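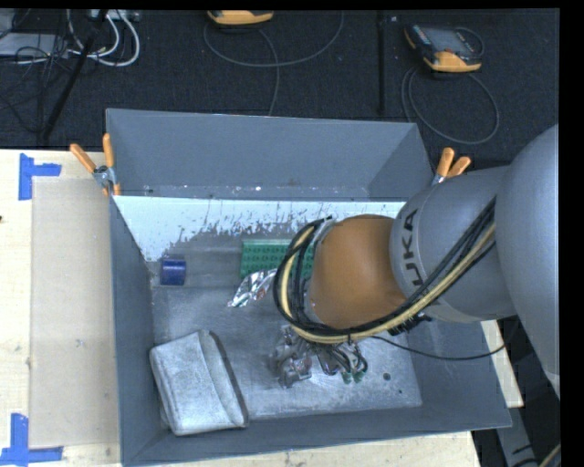

KUKA arm over the gray bin, four items still in it.

Re: Kokex picking kit – anyone bought one?
From: Natalie Whitlock
Tuesday, 4:40 pm

Atif Rind wrote:
> We have a quote from Kokex for the bin picking kit (gripper, cable
> dress, software, two days of setup). The brochure says 1,000 items
> "out of the box" and I'd like to know whose box. Has anybody run it
> on mixed stuff, soft things especially? Our returns line is mostly
> pouches and shiny bags.
> Also, is the support any good?

Atif,

We've had the kit on trial since October, so I can answer some of this. Picture at the top is our station. The foil packet and the cloth-looking thing in the corner are the kind of items you're asking about.

Hard parts with a flat top, fine. The green one near the back gets picked all day and I have stopped watching it. Small cylinders are okay unless they end up against a wall, at which point the planner thinks it over and asks for a person. Foil is where the money goes. We logged 200 tries on crumpled packets and got 60 clean picks, and the sales engineer called that "a strong baseline." Pouches do better than foil if they lie flat. They do not often lie flat.

The bin matters more than the brochure lets on. Ours is gray metal, scuffed and partly shiny, and the software likes to find objects in the glare. Kokex sells a matte liner for this at a price I read twice. Shagufta Kakakhel on our side wants to try a can of gray primer first.

Clamp your bin down, by the way. The mounting plate is an option on the quote (check page 2). We went with spring clamps, orange handles, one each side, and have no complaints. Do look hard at the cable dress. It's a fat bundle around the wrist and it needs room, so a deep bin with narrow corners will be an argument.

Support is Réjean Sutherland and he's good. Support when Réjean is on vacation is a web form.

I'd ask for a trial on your own returns before signing anything, and don't let them choose the items. Ghazala Rana at Bilamport did it that way and got the liner thrown in. She also looked at the Siddiqui gripper, which I haven't touched.

Can send the log if you want it, it's a spreadsheet and not a pretty one.

Natalie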